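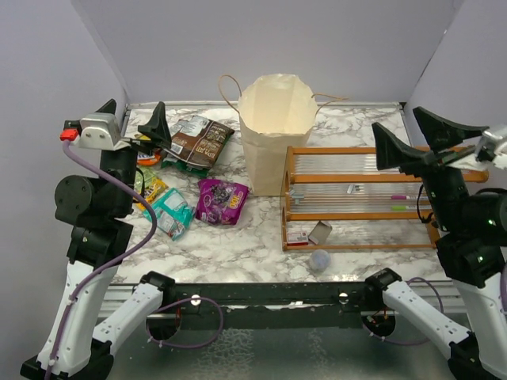 Bag open, snacks waiting, two arms on the job. Bagging the groceries, 2022 style.

OK, thread time. A few of you asked what I think about whether machines can do proper chores yet, and I've been chewing on it all week, so get comfy (posted 25 Apr 2022, for anyone who finds this later and wants to laugh at me).

Short version: sort of? Some of them? On a good day, with the right bag?

Longer version. I worked checkout at a grocery store in Cestham for most of my twenties, so bagging is the one chore I have real opinions about. Cold stuff together, bread on top, never ever put the eggs in with the tins. I could do it half asleep and often did.

So when people say "it's just putting snacks in a bag" I get a bit defensive on behalf of everybody who's ever done it! Chip bags are horrible things. They're puffy, they slide, they've got no proper edges, and if you squeeze too hard you've made crumbs and the customer gives you The Look.

And look at that lot on the left. A brown bag, a purple one, a teal and white wrapper, a bit of green sticking out from underneath the brown one. A human just goes scoop. For two claws every one of those is its own little problem, and the one underneath is a problem you don't get to until you've dealt with the one on top.

Then there's the paper bag itself. It's open and standing up, lovely, that's half the battle. But paper bags have moods. Knock the side with your wrist and over it goes. I used to hold one open with my hip.

(The twisty paper handles are the worst part btw. They flop inward at exactly the wrong moment. These ones are sticking out to the sides nicely, so somebody's having an easier shift than I ever did.)

My friend Roksolana Skoryk reckons I'm being too fussy. Her line is that a machine doesn't need to be quick, it just needs to be going while you're asleep. Who cares if it takes an hour to tidy the table if you're in bed the whole time? Fair point, and I've thought about it a lot while doing my own dishes.

My counterpoint is that I'd lie there listening to it.

Also she has the fancy robot vacuum, the Purby, and she's had to rescue it from the bath mat so often that she's moved the bath mat to the laundry. So who's working for who, Roksolana?

To be fair to the Purby (I borrowed it for a fortnight in October), the floors were great. Better than mine. I had to pick up every sock and phone charger first, though, and picking stuff up is the bit I hate. The vacuuming was never the problem!

That's my theory of the whole thing, really. We've got machines for the part after the tidying. Dishwasher's brilliant once it's loaded. Washing machine's brilliant, and then there's a heap of clean clothes sitting on the chair till they're practically antiques. What I want done is the bit in the middle, with the hands.

Which is why two arms and a pile of snacks interests me way more than a dancing robot does. Picking up odd-shaped things and putting them somewhere sensible is pretty much all of housework. I'd say it's most of the shop floor too.

Somebody replied asking about warehouses, so quickly: my cousin works at Ammann, they do parts packing, and they've had arms on one line for a while now. She says they're magic with boxes. Same box, same spot, all day long, never a sore back. Then a product turned up in a floppy pouch and the whole line went back to people that same afternoon.

She counted for me once, because I'm annoying and I asked. Out of 139 pouches the arm got 128 into the carton without help. I thought that sounded amazing until she pointed out that a person has to stand there for the other ones, and you never know which ones they'll be.

I don't want to be a grump about it. 128 is loads! A few years back I'd have bet you my car it couldn't do any.

Britta Wegener, if you're reading, yes I remember you telling me all this at Hinda's barbecue, and yes I said it would never happen, and no I'm not paying up until one of them can fold a fitted sheet.

Right, here's my current scorecard, since you lot love a list.

Sweeping and vacuuming: yes, if you clear the floor first.

Packing boxes: yes, and better than me.

Packing a paper bag with mixed snacks: getting there, I'd give it a trainee badge.

Markers back on the rack with the caps pointing the same way: I'd love this, my kid's desk is a disgrace. There's a pink-capped one and a green-capped one lying on that orange rack and even that's neater than anything in my house.

Folding: no. Please hurry up.

Finding the lid that goes with the container: no, and I don't think people can do it either.

Would I have a pair of those arms on my kitchen bench? I measured – I'd lose the toaster, the kettle and most of the fruit bowl. So not this year. Ask me again when they fit beside the microwave.

Would I have had one next to me at the checkout at 7 on a long weekend, with the line back to the freezers? In a heartbeat. I'd have given it all the chips and kept the tins for myself.

Anyway that's the thread. Tell me which chore you'd hand over first, and if you say ironing I want to know who's still ironing.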